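Chapter 8
Textiles in the Home: Fiber, Moisture and Storage

8.1 Scope of the chapter

The preceding chapters dealt with cloth as a manufactured product. This chapter deals with cloth after it has been sold. A household textile spends most of its service life at rest, folded on a shelf, hung on a rail or spread on a bed, and a large share of the damage recorded in used cloth occurs during these periods. The main agents are moisture, light, sustained folding and insects. Wear during use is treated in Chapter 9.

Three terms are used throughout. Moisture regain is the mass of water held by a fiber, expressed as a percentage of its oven-dry mass. Relative humidity is the water vapor present in air as a percentage of the maximum that air can hold at the same temperature. Conditioning is the process by which a textile reaches balance with the air around it.

8.2 Regain in common fibers

Cotton, linen, wool and viscose are absorbent fibers. Each takes up water vapor from humid air and gives it off in dry air. Polyester takes up very little. A blended fabric falls between its components, in proportion to the mass of each.

Regain depends on the direction of approach. A cotton sheet that has dried down to a given humidity holds slightly more water than the same sheet brought up to that humidity from the dry state. The difference is called hysteresis. It is small, but it must be allowed for when samples are weighed, and the order of treatment should be written in the laboratory record.

Worked case. A folded cotton blanket has an oven-dry mass of 977 grams. At a regain of 8 percent it holds 78.2 grams of water, and its conditioned mass is 1,055.2 grams. If the blanket is sealed in a plastic bag in this state, the water stays inside the bag. When the bag cools against an outside wall, part of that water can condense on the inner surface and wet the outer folds.

8.3 The bedroom as a storage space

In many homes the bedroom serves as both sleeping room and clothes store. Sleepers release water vapor during the night, and the humidity of a closed room rises toward morning. Textiles near the floor or against an outside wall are exposed to cooler and damper air than those at the center of the room. Open shelving lets air reach the front of each stack but gives no protection from dust or daylight. A window lights nearby cloth unevenly, and curtains only partly correct this. 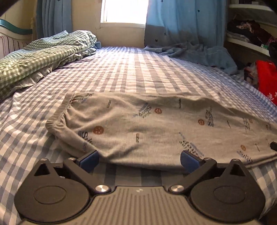 8.4 Mold growth

Mold requires spores, a food source, a suitable temperature and available water. Spores are present in all ordinary indoor air. Starch finishes, skin residues and cellulose fibers supply food. Water is therefore the condition most easily controlled. For the exercises in this chapter, a relative humidity of 85 percent at the cloth surface is taken as the upper limit, and any period above it is counted as exposure.

Surface humidity is not the same as room humidity. Air cooled by contact with a wall rises in relative humidity without gaining any water. In the Ronbridge survey, Darko and Rathjen placed sensors behind stacked linens in 30 bedrooms through October. The readings behind the stacks were higher than those at the center of the room, and the gap was widest shortly before sunrise. Vlachopoulos later repeated the work with the stacks moved forward from the wall and found a smaller gap. The method is set out in Section 8.7.

8.5 Folding and crease set

A fold places the outer fibers under tension and the inner fibers under compression.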